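Molgate Allotments and Gardens Society
Minutes of the meeting held on Wed 7 January, Latuheru Room

Present: Hidayah Lubis (chair), Yusri Hutapea, Izzati Govindasamy, Sreekumar Sundaram (minutes)
Apologies: Rizal Osman

1. Minutes of the previous meeting
Agreed, with one correction. Under item 4, "Ovport Lane gate" should read "Ovport Lane water trough". Signed by HL.

2. Water supply
YH reported that the standpipe at the lower end of the site is still isolated at the stopcock. The leak is on the buried section between the trough and the first bend. Two options were considered: replacing the bend only, or relaying the full run of 50 metres in blue polyethylene pipe at a greater depth. YH favours the second, as the existing pipe is shallow and has been repaired twice. The contractor, Travo, has looked at the ground and will quote for both. Supply to the upper standpipes is not affected. The lower trough will stay out of use until the work is done.
Action: YH to obtain both quotes and send them round before the next meeting.

3. Plot inspections and waiting list
IG has updated the list. There are 6 names on it and two plots to let. Plot 14 can be let as it stands. Plot 22 has bramble over the rear half and a collapsed cold frame with broken glass in it. It was agreed to clear the glass first and offer the plot at half rent for the first year. Letters on non-cultivation will go out after the March inspection, as in previous years.
Action: IG to offer plot 14 to the first name on the list. SS to arrange removal of the glass. 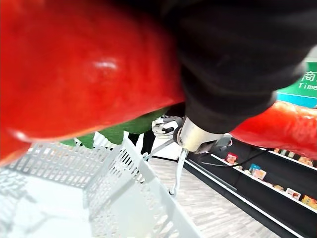
4. Summer show: schedule of classes
The draft schedule circulated by RO was taken class by class. Vegetable classes 1 to 12 are unchanged. Class 13 (chillies) was split into hot and sweet, following last year's disagreement over a bell pepper. The children's class for a model fruit or vegetable was discussed at length, the rule on size being unclear. HL said that a smooth, glossy red body with a green, jagged-tipped leafy part could be entered as either a pepper or a strawberry, and that the judge should not have to guess. It was agreed that each model must carry a card naming the crop. Maximum height is to be 70 cm, including any stalk. IG asked that the wording on edible materials be kept, and this was agreed.
Action: RO to amend the schedule and pass it to the printer.

5. Bonfires
Two complaints have been received from Ovport Lane about smoke. The existing rule permits fires after dusk from November only. A reminder will be placed on the noticeboard. No change to the rule.

6. Any other business
The strimmer is due for service. SS has the spare key to the tool store and will return it to YH. The seed potato order closes at the end of the month; late orders will not be added.

Date of next meeting to be confirmed once the quotes for item 2 are in.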